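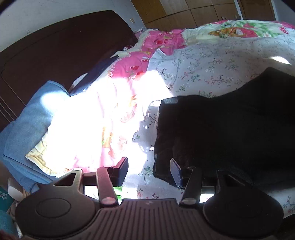 Galerie textile, feuillet 2 : chambre Liang

Ce feuillet fait partie du relevé du linge de maison de la résidence Berkik, à Drondeo. Il concerne la literie en usage et les pièces posées sur le lit au moment du passage. Les armoires et le linge de réserve font l'objet du feuillet suivant. Relevé : Peiyu Fang. Fiches d'entretien : Junhao Cheng.

Les couleurs sont notées à l'œil, en lumière du jour, sans nuancier. Le soleil donne directement sur le lit et éclaircit fortement une partie de la courtepointe ; les teintes de référence ont été reprises à l'ombre, sur les bords.

Réf. 241. Courtepointe d'enfant, rose et blanc
Imprimé à personnages de dessin animé, fraises et empiècements roses. Motif voisin d'un champignon rouge à pois blancs. Lavage à 30 °C, cycle délicat, essorage réduit. Séchage à plat ou sur deux fils, pour répartir le poids du garnissage.

Drap, fond blanc à semis floral
Petits brins rose, rouge et vert. L'imprimé supporte 40 °C. Repasser sur l'envers, sans vapeur sur les ourlets. Le drap n'a pas encore de numéro propre : il sera enregistré avec la taie assortie si celle-ci est retrouvée dans l'armoire.

Pièce bleu clair, pliée
Couverture ou oreiller, à vérifier au dépliage. Classement provisoire dans la série « couchage, divers ». Pas de fiche d'entretien tant que la nature de la pièce n'est pas établie.

Bord matelassé jaune pâle
Partie visible seulement. Dimensions à reprendre une fois le lit défait. Si le garnissage est synthétique, même cycle que la courtepointe ; dans le cas contraire, aération et brossage.

Grande pièce noire
Peut-être veste pliée ou sac, hors literie. Non inventoriée ici. À laver séparément dans tous les cas, le noir étant exclu des charges contenant du fond blanc.

Tête de lit
Bois brun foncé, sommet cintré, panneau rentrant. Dépoussiérage au chiffon sec, puis chiffon à peine humide dans le creux du panneau, où la poussière se dépose. Pas de cire siliconée. Le meuble figure à l'inventaire mobilier sous le numéro 1428 et n'est repris dans cette galerie que pour situer la literie.

Exposition
Les imprimés roses et rouges sont les plus sensibles à la lumière. Alterner le sens de la courtepointe à chaque lavage et tirer le voilage aux heures de plein soleil, surtout à partir de mai. Ne pas laisser de pièce foncée posée longtemps au même endroit sur un textile clair exposé : la zone couverte finit par se distinguer du reste.

Rangement
Housses Wastus en coton non blanchi, une par pièce garnie. Plier en trois dans la longueur, puis rouler. Pas de sac sous vide pour les ouvrages matelassés. Prévoir quelque 500 g de marge sur la charge maximale indiquée par le fabricant de l'étagère. Étiquette tournée vers l'extérieur, numéro écrit au crayon.

Corrections et compléments à transmettre à Junhao Cheng, le mardi de préférence, avec la référence de la pièce.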